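Bisport Handheld Manipulation: progress report to Virnbridge
Reporting period ending Thursday, August 14, 2025
Prepared by Lempi Kinnunen, with corrections from everyone who was still speaking to me by the end of it

This site uses cookies to remember your preferences and measure traffic. By continuing to browse you agree to our cookie policy. Accept | Manage settings

Where we are

The June report ended by promising that the pose tracking would be "settled" before the next one. I wrote that sentence, so I'll deal with it first. Tracking is settled for single-hand recordings. For two-handed recordings it is much better than it was, and I have retired the word "settled" until further notice.

The money this period went mostly on software time: Talha on the recorder and time alignment, Trinidad on the policy side, Eetu on calibration, and Pichit on the replay tool that everybody asked for and then complained about. No hardware was bought apart from cables. We buy a lot of cables.

1. Recorder and time alignment

At the last review you asked why so many recordings were being thrown out. The answer was the clock. Each gripper unit stamped its own data, the host stamped it again on arrival, and our alignment code believed whichever it had heard from most recently. Over a short recording this did no harm. Over a long one the left hand slowly drifted into the past, and the policy learned, quite faithfully, to be late with its left hand.

Talha rewrote the alignment step so that both streams are fitted to the host clock over the full recording, with the fit saved alongside the data. The largest remaining offset between left and right is 12 milliseconds, on our worst recording. He also added a check that refuses to save a session when the fit is bad. It was unpopular for the first week, mainly with me.

We reprocessed the whole back catalog of 2000 recordings. Of these, 114 could not be rescued and have been moved to a folder named "attic." They still count toward storage costs, and I would like permission to delete them.

2. Calibration between the two hands

Joining the two units with a rigid plate gives us something the free-moving setup can't: a known distance between the hands. Eetu uses it as a yardstick. If the tracker says the distance is changing while the plate is in place, the tracker is wrong, and we can see by how much and in which direction. His calibration routine asks the operator to move the joined tool over the table through a set of slow tilts and turns, then solves for both mounting offsets at once.

The earlier routine did one hand at a time and took most of a morning. The new one takes as long as a coffee, assuming the operator can be persuaded to tilt the tool far enough. People are timid about this. The software now shows a coverage bar that stays red until they stop being timid.

One weakness: the solver is easily fooled by reflections. Clear plastic near the grippers produces feature matches that look excellent and belong to nothing. We have added an outlier test, which catches the bad cases and some of the good ones too. Eetu is tuning it.

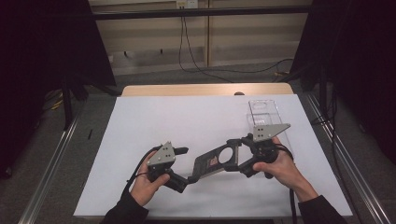 3. Replay and inspection tool

Pichit's replay tool went into daily use this period. It plays a recording back with both hand trajectories, the gripper openings, and the tracker's own opinion of how well it is doing. The last of these turned out to be the useful part. Before, we judged a recording by watching it and feeling good. The tracker's confidence agreed with our feelings less often than I would have liked to report.

Features added since June:
- scrubbing by event (grasp, release, contact) as well as by time
- side-by-side view of a recording and the policy's attempt at the same task
- a "flag and explain" button, where the explanation is mandatory

The mandatory explanation was Trinidad's request. For the first few days the most common entry was "bad." We now have a minimum length, and the most common entry is "really quite bad." A drop-down menu is planned.

The tool runs on the Linux machines only. The people at Saarinen have asked for a Windows build. We have said we will look at it, and we have looked at it.

4. Planning and control

Trinidad's trained policy now goes through Sistetti, our planning layer, before anything reaches the arms. Sistetti takes the pair of target poses the policy wants, checks them for reach and collision, and either passes them on, bends them slightly, or refuses. In June it refused nearly everything. The collision margins had been set by someone cautious (me) and were wider than most of the objects we wanted to pick up.

With the margins set per object, the policy completes the container-handling task on the arms when the container starts in a familiar pose. Starting it rotated still causes trouble. The policy picks a sensible grasp for one hand, then sends the other to where the container would have been if it had stayed put. We think this is a shortage of rotated starts in the training data and not a planner fault. The planner disagrees by logging several pages about it each time.

Force limits are still handled by a simple threshold. It works and it is ugly. I would rather leave it ugly until the calibration is finished, and Trinidad has agreed on condition that I put that in writing, so here it is.

5. Problems and slippage

We are 3 weeks behind on the two-handed benchmark. Two of those went to the clock rewrite, which I would spend again. The other went to a driver update that renamed both grippers "left." The recorder accepted this without comment. It now comments.

Documentation is behind as well. The calibration guide exists and is correct, but it was written by Eetu for Eetu. Pichit has offered to translate.

6. Next period

- Finish the outlier test for reflective objects, with results on clear containers reported separately
- Record more rotated starts and retrain
- Run the two-handed benchmark and send you the numbers, including any we dislike
- Release the replay tool to the Saarinen group (Linux)
- Decide about the attic

From you we need two things: a yes or no on deleting the unusable recordings, and approval to move what is left of the travel line into compute. The travel line is untouched. Everyone was here, looking at clocks.

Questions on sections 1 and 3 can go straight to Talha and Pichit. Anything about the budget should come to me.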